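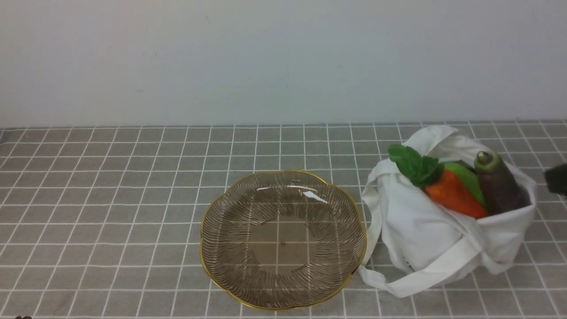

Dorrit Hasken
Gripper test engineer, Tesby

Re: [grip-bench] Finger choice for soft produce in a bag

> We have the Soltau two-finger unit and the Brellurley parallel unit
> on loan until June. Both are rated well over what we need for
> toy produce. Is there any practical difference when the items are
> in a cloth bag instead of a rigid bin? Also, do you run the head
> camera, the wrist camera, or both?

Yes, there is a difference, and the rating won't tell you much about it. The bag moves. A rigid bin gives the finger a wall to slide along. Canvas folds in ahead of the tip, and you close on fabric plus item.

We have 1,313 logged attempts on the tote setup, same table cloth and same controller (Jõgi, firmware unchanged). I sorted the failures by hand. The largest group is fabric caught between pad and item. The second is a good grasp on the wrong item. Slips come third. With the Brellurley we lost 53 picks to fabric catch before we changed the approach angle. The Soltau lost fewer, but its fingers are narrower at the tip, so I would not put that down to the drive.

Settings that worked here: open to item width plus 11 mm, come in along the long axis of the bag mouth, close at low speed until contact, then step the force up. Don't start with the force already set. On the felt items it compresses the body and the width reading is useless after that.

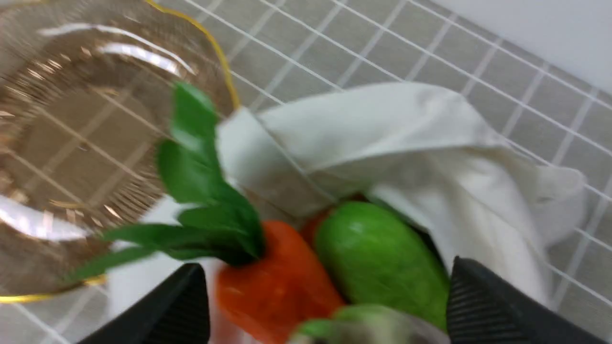
Pad texture matters more than force for this job. Smooth pads needed a higher setting to hold the felt carrot and then marked it. I went to fine parallel ridges, as on the right finger, and have kept them. They do pick up lint, so brush them between sessions.

On cameras: both. The head view gives you the bag outline and how the handles lie, and it will find leaves and the upright purple piece without trouble. It won't tell you what is under the fold. For that I use the wrist view, but keep clear glass out of it if you can — the glare costs us segmentation near the rim.

One request. If you run the Brellurley with the stock pads, please log at 400 Hz. Our contact traces were taken at a lower rate and I can't compare the closing phase.

D. Hasken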